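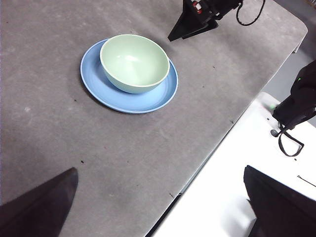 腕部相机视角下的碗碟抓取比较:灰色台面上的浅蓝色盘与浅绿色碗,两侧下角为张开的夹爪手指。

碗碟抓取比较试验

最后更新:5月
5月 撰文:Matúš Gajdoš
打印本页 | 以电子邮件发送

碗碟抓取比较试验,是机器人操作研究中用于评价末端执行器的一类台架试验,以日常餐具为对象,考察不同夹爪、机械臂及相机配置在拾取、分离和放置动作中的表现。本条目所述为Gerkska实验室制定并采用的试验方法,该方法在其内部文件中称为“Stisness规程”,适用于平行夹爪和双指楔形夹爪,不适用于吸盘及多指灵巧手。

概述

餐具的几何形状简单,却对夹爪提出若干相互制约的要求。碗壁呈弧形,夹持点稍有偏移,接触力的方向即随之改变;碗沿较薄,手指须从内外两侧同时接近;盘子低平,边缘与台面之间的间隙很小,手指厚度往往决定能否插入。碗置于盘上时,夹爪还须在取碗的过程中避免带动下方的盘子。基于上述原因,叠放的一碗一盘被选作该规程的标准工况,单独的碗和单独的盘则作为辅助工况。

试验的主要比较对象为两种手指构型。一种为宽体楔形手指,指面较宽,刚度较高,适合夹持碗壁;另一种为尖端手指,前端收窄,便于进入碗沿与盘沿之间的狭小空间。两者分别由Clomari和Ikonen提供样件,安装接口一致,可在同一机械臂上互换。

沿革

规程初稿仅规定了单臂试验,评分以是否提起物体为唯一依据。试用后,试验人员认为该依据过于粗略:手指将碗提起但同时拖动盘子的情形,与平稳分离的情形得分相同。修订稿因此将动作拆分为接近、接触、提升、转移、放置和退出6个阶段,各阶段独立记录。多臂布置于其后加入,用于检验相邻机械臂之间的避让。

试验布置

试验台面铺设灰色毡状材料,以降低碗碟与台面之间的滑动,并减少反光。台面允许有轻微磨损和绒屑,但碗碟放置区内的较大颗粒须在正式记录前清除。碗碟选用色调浅淡、彼此可分的颜色,使盘沿与碗沿在图像中易于辨认。碗可偏置于盘面一侧,由此形成宽窄不等的盘沿露出区域,作为考察夹爪选点策略的变量。

照明由上方提供,要求均匀。碗内壁若带有釉面光泽,会在图像中形成高亮区域,对依赖边缘检测的控制器构成干扰,规程不要求消除这一现象,但要求在记录中注明。台面以外的浅色表面容易过度曝光,相机的曝光参数应以碗碟区域为准设定。

腕部相机

腕部相机固定于夹爪后方,随末端一同运动,其视野通常包含本臂的两根手指。手指出现在画面下方两角,可为操作者和控制器提供开合宽度的直接参照,同时也会遮挡部分台面。楔形手指体积较大,遮挡较为明显;尖端手指遮挡较小,但在深色背景下轮廓不易识别。

在比较不同相机配置时,规程要求保持镜头朝向不变,仅调整安装高度。安装过低时,夹爪接近碗沿后碗的远侧边缘会离开视野;安装过高时,手指尖端与碗壁的相对位置难以判断。固定机位相机可作为补充,但其数据不计入腕部相机的评分。

多臂布置

多臂工况下,数个夹爪从不同方向进入同一工作区。非执行臂须停留于待命位置,其夹爪可以处于碗碟附近的上方空间,但不得与碗碟接触。线缆应留有足够余量,以免腕部转动时受拉;余量过大则线缆下垂,可能进入相邻臂的运动范围或相机视野。规程将线缆侵入视野列为须记录的事项,不作为中止试验的条件。

试验程序

每一种手指与相机的组合须连续进行12次取碗动作。每次动作开始前,碗碟由人工复位,碗的偏置方向按预定顺序更换。控制器在夹爪张开状态下取得初始图像,确定夹持点后开始接近。接触后夹持力逐级增加,至碗与盘面分离为止,其后将碗移至指定位置放下。

下列情形记为失败:碗在提升过程中滑脱;盘子随碗离开台面;手指与盘面发生持续接触;控制器在接近阶段三次重新规划后仍未取得夹持点。盘子在台面上发生的小幅平移单独计量,不直接判为失败。

结果与评价

Gerkska实验室的首轮比较共完成272次取碗动作,其中199次符合全部判定条件。余下的动作中,滑脱多出现于楔形手指夹持位置偏高的情形,带动盘子则多出现于尖端手指自碗沿外侧插入过深的情形。据此,实验室在报告中建议,碗沿明显偏向盘子一侧时,应从盘沿露出较宽的方向接近,而两种手指之间不作总体优劣的排序。

报告同时指出,控制器的差异对结果的影响不低于手指构型。采用逐级增力控制时,楔形手指的滑脱有所减少;采用固定夹持力时,两种手指的成绩均出现较大波动。相机安装高度的影响主要体现在接近阶段,对提升和放置阶段影响有限。

局限

该规程所用碗碟种类有限,且碗内不盛放任何物品,所得结果不宜推及盛有液体或食物的餐具。毡状台面的摩擦特性与一般餐桌不同,盘子平移量的数据仅可在相同台面之间比较。台面磨损对摩擦的影响尚无统一的修正办法,现行做法是在更换台面后重新进行基准测量。此外,复位由人工完成,碗的初始偏置存在一定误差,该误差在现行版本中未予单独估计。

参见

末端执行器;平行夹爪;手眼标定;多臂协同;力控制

打印本页 | 以电子邮件发送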